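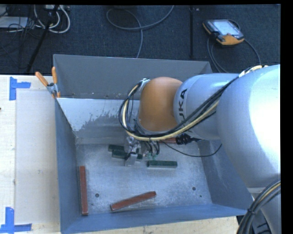
Brazo robótico sobre un cajón metálico gris.

31 de octubre de 2020
Por Buceo Rebelo

Abrimos hilo con lo que nos preguntáis sobre la temporada de buceo en Rallum.

El barco sale del muelle de Bradis a las ocho. La travesía hasta el arrecife de Plornulus dura una hora larga y se hacen dos inmersiones, con comida a bordo entre una y otra.

Plornulus tiene una pared que baja hasta los 30 metros y una meseta a 12. Con el título básico se bucea en la meseta — la pared queda para avanzados.

En agosto el agua estaba a 28 grados. Ahora ha bajado a 25 y con un traje de 5 mm se va bien. Por la tarde entra viento y el regreso se mueve bastante.

Precio de la semana completa: 682 euros, con botellas y plomos. El equipo se alquila aparte. La tasa del parque marino se paga en el muelle, en efectivo.

Para quien no bucea hay un sendero de 400 metros con boyas que sale de la playa de Rallum. Basta con gafas y tubo.

Quedan plazas para noviembre. Las reservas, por mensaje privado — indicad titulación y fecha de la última inmersión.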